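Groltberg switches canteen dishwashing to open peg racks

Sun 9 August

The shared canteen at the Groltberg business park has replaced its flat dish baskets with open peg racks, the operator Rustunard said in a notice to tenants. The change covers both serving counters and the small kitchens on the upper floors. It follows a trial that ran through June in one of the two counters and was extended to the rest of the building last week.

The canteen washes roughly 2,000 pieces on a normal working day, most of them plates and shallow bowls. Under the old arrangement, plates were stacked at a slant in baskets with a low wire divider, and bowls were placed upside down on a flat mesh. Staff had reported that the plates slid together during the rinse and that the middle of each stack came out with water and food residue still on it. These pieces were pulled by hand and sent through again.

Rustunard put the number of rewashed pieces at 86 per shift before the trial and 34 per shift at the end of it. The figures come from a tally kept at the clean end of the machine and cover dishes only. Cups, glasses and flatware go through in separate baskets and were left out.

The new racks are rectangular, with rows of upright pegs rising from a lattice floor and openings in the side walls. A plate stands between two rows and is held on both faces. Water drains through the floor and out through the sides. 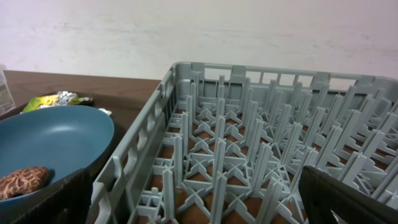

Bowls took more adjusting. A wide, shallow bowl set upright between the pegs holds a little water at the lower edge, and the first week of the trial produced a number of complaints about wet tables. The current instruction is to load bowls in every second row, tilted toward the nearest side wall, and to leave the rack standing for several minutes before unloading. This lowers the load per rack – the operator accepts the loss at the bowl end of the line and makes it up with plates.

"The rack does its job when the dish is scraped first," said Nazar Vakulenko, kitchen operations lead at Rustunard. "If people leave food or a wrapper in the bowl, somebody has to take it out before loading, and that is where the time goes."

Tenants using the upper-floor kitchens are asked to empty their bowls, throw away all packaging and place dishes next to the rack, leaving the loading to the kitchen staff. Personal dishes may be left with the rest but will not be sorted or returned. Lunch boxes and lids should be washed at the sink, as light plastic parts lift off the pegs under the spray.

The racks were bought through Neta, the supplier that already services the dish machines. No change to the machines was needed. Wash temperature and cycle length stay as they were, and the detergent dosing will be checked at the next regular service visit.

The old baskets will be kept in the basement store for the time being. Flat ones remain in use for serving platters and cutting boards, which are too wide for the peg spacing. Rustunard said it would offer the others to its second site, the Colombo building, where the canteen is smaller and uses an undercounter machine.

Serving hours are not affected. Dish return at the east counter closes fifteen minutes earlier than before, and late trays can be taken to the west counter. Questions about the upper-floor kitchens go to the Rustunard service desk on the ground floor.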